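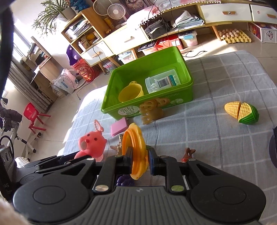
Sorting small toys into a single box: request for views on procedure

Koltside Household Forum > Storage and Order

Oriana Zúñiga
Good afternoon. I would like to invite comment on the storage of small toys in a shared family room. Our present arrangement is one green box, which also holds a yellow cup and a container of cotton swabs. The toys are laid out on the bed and returned to the box at the end of the day.

My question concerns the cotton swabs. Should they remain in the box with the toys, or be assigned a separate place?

4 replies

Helge Hovland
The swabs should be removed. A toy box ought to hold toys only. Mixed contents lead to items being put back wherever there is room, and the household then loses track of both groups. I would place the swabs in one of the white drawers along the wall.

verow_home
I respectfully disagree with the previous member. I use swabs to clean the grooves of ribbed and bumpy toys, and I keep them with the toys for that purpose. A closed container is sufficient separation.

The larger matter, in my view, is the order of packing. Soft rubber pieces should go in after the rigid ones, as they fill the gaps.

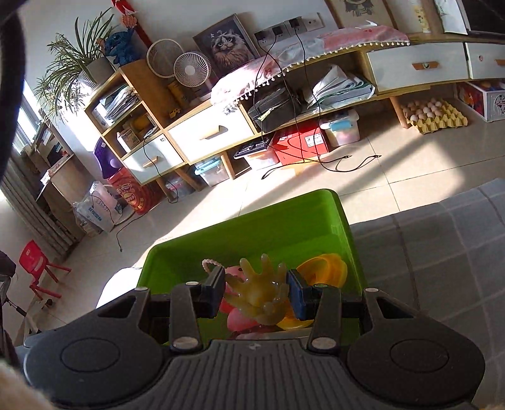 Rubber hand toy over the green bin, with the storage cabinet along the far wall.

Oriana Zúñiga
Thank you both. I should add that the clear boxes under the cabinet are already assigned, and that the eggs on the floor will be moved to the kitchen this evening.

Helge Hovland
I maintain my position on the swabs. I also recommend that anything with a beaded string be stored in a pouch. We had 2 such toys, and the strings caught on everything else in the box.

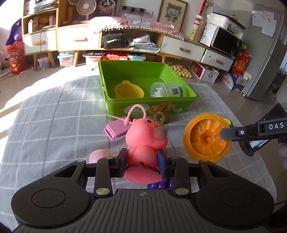

Revised procedure (posted by Oriana Zúñiga)

Having considered the replies, I propose the following:
1. Rigid toys first, with the pumpkin and the corn at the bottom.
2. Soft toys next.
3. The pig last, with its beaded string in a cloth pouch.
4. Swabs to a drawer for a trial period ending in October.

verow_home
Items 1 through 3 are acceptable. I do not support item 4 and would ask that my objection be noted.

Shares: 2 | Views: almost 300

Recent in Storage and Order
Labels that come off cleanly
Drawer dividers: the Hemitar set compared
Where to keep a small desk fan out of season
Paper folders on open shelves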